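Wastewater sampling in Truduvville: what the August numbers can and can't say

I have had several emails asking whether the norovirus signal at the Vorner plant in August came from a real outbreak or from a change in method. I went back through the sampling log to check.

The plant switched from grab samples to 24-hour composites on the 10th. Before the switch, the median was 2,000 copies per milliliter. After it, the values rose and stayed up. A composite catches the morning peak that a noon grab sample misses, so part of the rise is expected.

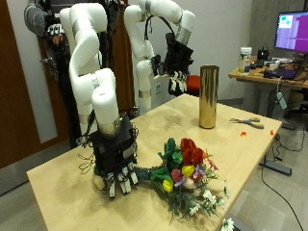 Vol. 23, No. 10

The log holds 44 samples, and 23 of them predate the switch. No paired samples were taken on any date, so the two methods can't be compared directly. I asked Saoirse Scanlon at the Moriarty lab if any split aliquots were kept in the freezer. She is checking.

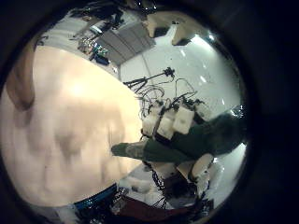 Gredent Environmental Virology Group

Clinic reports would help, but most people with norovirus stay home and are never tested. School absence data is closer to what I need. The district records absences without a cause, and I have requested the daily totals.

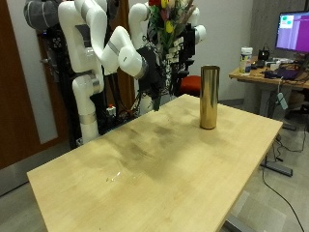

Recovery controls are the other weak point. The log gives one recovery figure per batch and doesn't say which surface or vessel was swabbed for the blank. A table with grayish smudges across the middle, like the one here, would need its swab sites written down, one inside the smudged band and one on the clean wood. Otherwise a positive blank can't be traced. I will post the corrected series when the freezer inventory comes back.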